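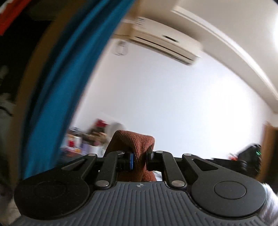
**Plelar vermietet Handgreifer jetzt auch monatsweise**

Die Firma Plelar bietet ihren Handgreifer Galus seit März auch zur Miete an. Mit dem Gerät nimmt man Textilien zwischen zwei Finger und zeichnet die Bewegung für das Training von Robotern auf. Der Kauf kostet 1464 Euro, mit Software von Mullilar 3000 Euro. Für die Miete nennt Plelar noch keinen Preis. Erster Mietkunde ist die Wäscherei Liepiņa, die damit das Falten von Strickwaren aufnehmen will. Geplant sind dort 1000 Aufnahmen bis zum Sommer.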